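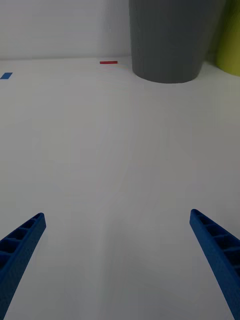 Wanted: people who throw things away (so, everyone)

Call for participants, posted 28/11/2024

Do you have a drawer full of dead batteries? Do you rinse your yoghurt pots, or do you give them a guilty look and drop them in whichever bin is nearest? Have you ever had a proper row with someone you love over whether a pizza box counts as cardboard?

If so, I'd love to hear from you. I'm looking for 29 households in and near Flirberg to keep a rubbish diary for me over eight weeks, starting in January. It's for a small study called Zumura, which I've been trying to get going for ages and which finally has a bit of money behind it (thank you, Leemans, who run the hardware shop on the corner by the station and who have been far more patient with me than I deserve).

I should say straight away that I'm not from the council, and I won't be telling tales to them either. I used to work in a school kitchen, then did a degree quite late on, and somewhere along the way I got hooked on the question of what people do with things in the few seconds between deciding they don't want them and letting go of them. Most of the research I've read looks at what ends up in the lorry. I want to know about the bit before that — the dithering, the "I'll put it here for now", the carrier bag on the door handle that becomes a fixture.

What I'd be asking you to do

You'd get a notebook and a pencil. Whenever you throw something out and it makes you stop and think, you write down what it was, where it went and anything you'd like to add. "Crisp packet, general, wasn't sure" is a perfectly good entry. So is half a page about your late aunt's teapot. I'm not after a full list of everything you bin, because I tried that on myself last spring and gave up by teatime on the second day with my hands covered in coffee grounds.

If you hate writing, you can leave me voice messages instead and I'll type them up. Please don't worry about spelling. Children can join in, and so can lodgers, grandparents and that friend who is always round at yours anyway. Drawings are welcome!

I'd also like to visit you at home twice, once near the start and once at the end, for a cup of tea and a chat. I'll ask you to show me where things go: the bins, obviously, but also the in-between places, like the shelf on the stairs or the box in the hall that's been waiting to go to the charity shop since summer. I'm not going to open anything you don't want opened. Please don't tidy up for me, though I know perfectly well you will, and I would too.

At the end there's a get-together at Hivel, the old print works behind the library, where we'll swap stories and eat far too much cake. Coming along is up to you and has nothing to do with whether you get paid.

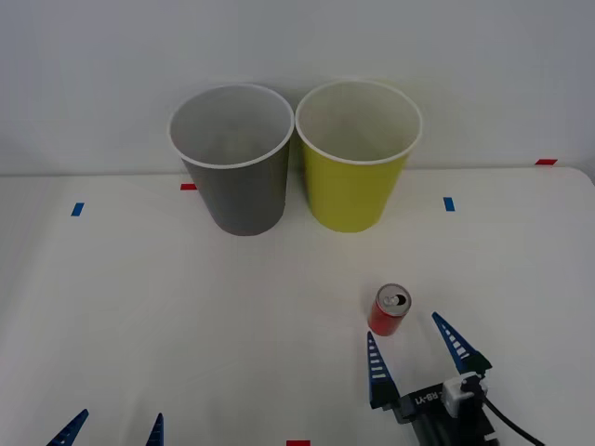 The other thing I'd like some of you to try, if you're willing, is changing your set-up halfway through. By this I mean something very small. You might move the food caddy from under the sink to the worktop, or put the paper recycling where you open your post. You choose the change, you tell me why you picked it, and then you carry on with the diary as before. If it drives you up the wall you can put everything back after a day and write that down instead. I had a lovely long talk with a neighbour who had moved her bin to the other side of the kitchen and was still walking to the old spot a month later with a teabag in her hand. I want more of that kind of thing.

You don't have to do this bit to take part. Just tick the box on the form if you fancy it.

Who I'm looking for

All sorts, really, but I do need a mix. I've already heard from quite a few keen recyclers with gardens (hello, and thank you, I will get back to you all), and much less from people who:

live in a flat with shared bins, especially above the ground floor
share a house with people they aren't related to
have a baby or a toddler at home
work nights or odd shifts
use a wheelchair or find lifting and bending hard
moved here from another country or another part of this one, where the bins were done differently
couldn't care less about recycling and are a bit fed up of hearing about it

If you're in that last group, I'm especially keen to have you. You won't get a lecture. I once put a whole Christmas dinner's worth of leftovers in the paper bank by mistake, in the dark, so I'm in no position to give one.

You need to be over eighteen to sign the form, and you need to live in Flirberg or within a bus ride of it so I can get to you without a car. Everyone in the household should be happy about it as well. If one of you is dead against it, let's leave it, as eight weeks is a long time to have somebody sighing at a notebook.

Flirberg has changed its collections more than once in recent years and I think we've all got slightly lost. I put leaflets through 1,236 doors this autumn, on foot, with a very bad map, and the chats I had on doorsteps were mostly about which bin goes out when. People had systems. There were lists on fridges, and alarms on phones, and one street where they all seem to wait for the same house to go first and then copy it. I came home with sore feet and pages of notes, and that's what made me sure there was a study in it.

What you get

Each household gets £300, paid in two halves, the first after my first visit and the second when you hand the diary back. If you miss a week, or lose the notebook down the back of the sofa, you still get paid. If you decide to stop partway, keep the first half, no hard feelings. Please check how a payment might affect you if you get benefits. I'm happy to sit down and look at the rules with you before you sign anything.

You also get your diary back once I've made a copy, if you want it. My mum kept hers from my practice run and says it's the most boring thing she's ever written, but she did keep it.

What happens to what you tell me

I'll change your names and leave out your address, your street and anything else that would give you away to the neighbours. The copies stay in a locked cupboard at Hivel and the recordings get wiped after typing. I'd like to quote from the diaries in my report, but I'll show you the bits I want to use first, and you can say no to any of them. You can pull out completely at any point up to the get-together. After that it gets tricky, as I'll have started mixing everyone's entries together.

How to sign up

Pick up a form from the counter at Leemans or from the rack inside the front door at Hivel. It's two sides of paper and asks who lives with you, what sort of home it is, and how you feel about bins in general (there's a big box for that one). Drop it back at either place. If forms aren't your thing, leave your name and number at the counter and I'll ring you and we can fill it in together over the phone.

I'll be choosing households before Christmas and will get in touch with everybody, including those I can't fit in this time. If more of you apply than I've got notebooks for, I'll start a waiting list, as someone always moves house or has a baby.

A few things people have already asked me: yes, pets' rubbish counts, and I'm afraid I do want to hear about it. Yes, you can go on holiday in the middle. No, I can't get your missed collection sorted out, though I can be very sympathetic. And yes, compost heaps are included, as are wormeries, hens, and the dog, if the dog is where your leftovers go.

Forms are on the counter now, next to the light bulbs.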